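Chapter 6
When the Grip Fails

A gripper that stalls on cloth gives little warning. At Multine, the fault log for the Mekik cell read "grip closed" 224 times in May, and the cloth had slipped on 200 of them.
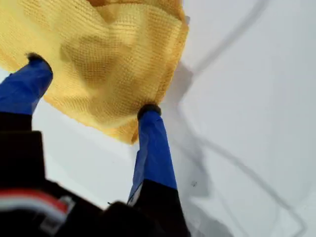
The controller judged grip by motor current alone. A thick fold and a jammed finger gave it the same reading, so it carried on pushing.

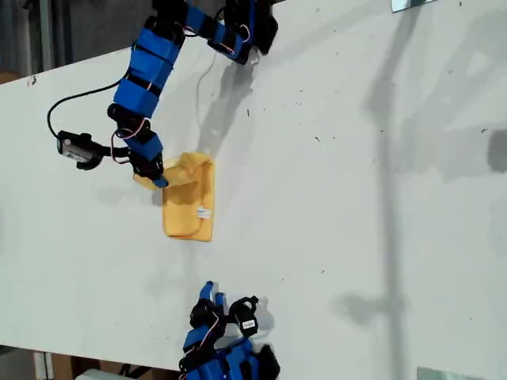 Figure 6.1 Two arms and a folded yellow cloth on a white tabletop.

We begin with the stop circuit.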